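Randomizing the kitchen, part two

Last time I wrote about the grasping policy we have been training in simulation and how badly it did when we changed the countertop. I said I would come back once the longer runs finished. They finished on Monday, so I can give the numbers and say what I think they mean.

A short reminder of the setup. We have one tabletop task, which is to pick up a small named object and set it down somewhere else on the counter. Everything is rendered. Demonstrations come from a scripted planner that knows where every object is, and the policy only gets the camera image, the joint positions and a short text instruction. The training code is called Imulico and the scene generator is called Portela. I wrote most of the second one, so its faults are mine.

The first version of Portela changed only the objects. The room, the lights and the counter stayed the same in every episode. The policy trained on it was good in that room and close to useless in any other. I had half expected this, but I did not expect the drop to come mostly from the counter. When we kept the room and changed only the surface, from flat gray to something with a strong pattern, the gripper would close a little short of the object or a little past it.

Ilari Niskanen suggested we stop guessing and change one thing at a time. We built four training sets of the same size. Set A varies only the objects. Set B adds surface textures. Set C adds lighting direction and shadow strength. Set D adds the background, meaning the walls, floor, furniture and whatever else is standing around that has nothing to do with the task.
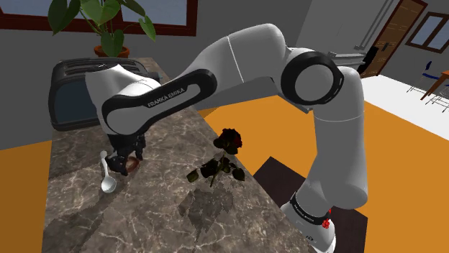 Each policy was tested on the same 235 held-out episodes, with rooms and textures that were in none of the training sets. I used the same network, the same number of training steps and three seeds for each. An episode counts as a success if the object ends up inside the target area and the gripper has let go of it.

Going from A to B was worth 15 points of success rate, the largest single step. Going from B to C was worth 9. Going from C to D was worth 11, and that surprised me, because I had assumed the background would matter less than the light. The wrist is nowhere near the walls when it closes on something. Still, the camera sees them, and the network apparently uses them for something when they never change.

I tried to find out what. Genivaldo Marinho had a small script, left over from his Viver work, that masks out patches of the input and records how far the predicted action moves. For the set A policy, masking a piece of empty wall moved the predicted gripper position by a visible amount. For set D it hardly moved at all. My reading is that the first policy had learned to place things relative to fixed features of the room. That is a fine strategy if the room is fixed.

There are two problems with these results. The first is order. We added the factors in one sequence only, so I can't say that surfaces matter more than backgrounds in general. It may be that whichever one goes in first gets the biggest share. The proper test is to run every combination, and that is a lot of GPU time for one question.

The second is thin objects. Spoons are still bad in all four sets. The usual failure is that the fingers come down at the wrong angle to the handle, touch the counter and stop. More variety in the scene did nothing for this. I suspect the scripted planner, which picks its grasp from the center of the bounding box. For a mug or a bowl that works well enough. For a long flat object the demonstrations themselves are poor, and the policy copies them faithfully. I should have watched more of the demonstrations before I trained on them.

Next I am going to rewrite the grasp selection for long objects and rerun sets A and D only. After that we want to try the set D policy on the real arm, probably in March if the lab bench is free. I have no prediction for how it will do.

The configs for all four sets are in the Portela repository under the same names I used here. The masking script needs some cleaning up before it can go in.

Recent posts

Randomizing the kitchen, part one
Why my contact solver was slow
Moving the old logs to Jaritz
Notes on camera calibration
Three seeds are not many

Contact | RSS | Text on this site may be reused with credit | Back to top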